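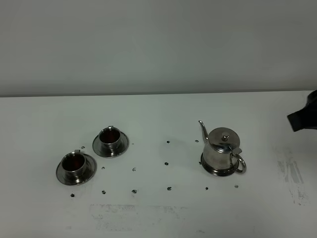 4. Preparing the Kitchen Garden Station for a Guest Session

This section applies to all Nalent teaching kitchens that use the Gistasent booking system. Complete it after the garden beds have been checked (Section 3) and before guests are admitted.

4.1 Before you begin

The session leader must have the printed guest list, the allergy sheet and the key to the herb store. Sessions are limited to 20 guests. A group of more than 20 must be divided and entered as two bookings.

4.2 Setting up

1. Open the day's session in Gistasent and select Confirm Menu. The menu cannot be changed after this step without a supervisor's code.

2. Compare the allergy sheet with the confirmed menu. Mark any affected dish in red on the kitchen copy.

3. Assign guests to stations in pairs. Guests who booked together should remain together where possible.

4. Place one cutting board, two knives and one damp cloth at each station. Knives are to stay in their sleeves until the safety talk has been given.

5. Set the harvest baskets by the garden door - one for each pair, with scissors inside.

6. Check that the refrigerator holding the fish reads 2 °C. Record the reading and the time on the door card.

Note: In June the lettuce in the Bodnár beds bolts early. Use the shaded rows along the north fence first, and tell the kitchen if fewer than 6 heads are ready to cut.

4.3 The garden walk

7. Begin the walk at the herb spiral and finish at the bean frames. Allow nearly 22 minutes, including questions.

8. Name each plant before guests are invited to taste it. Only leaves and flowers picked by the session leader may be eaten in the garden.

CAUTION: Rhubarb leaves are poisonous. Remove them at the bed and place them directly in the compost bin. Do not bring them into the kitchen.

9. On return, all guests must wash their hands before handling food.

4.4 Aprons

Guest aprons carry names applied with Siser heat transfer film. Wash them inside out in warm water, and do not iron over the lettering. Damaged aprons should be sent to Béla Győri at the garden office with the booking number attached.

4.5 If a session is delayed

Select Hold in Gistasent and enter the new start time. Leave the fish in the refrigerator until guests are back from the garden. If the delay is longer than one hour, repeat step 6 and record the second reading below the first.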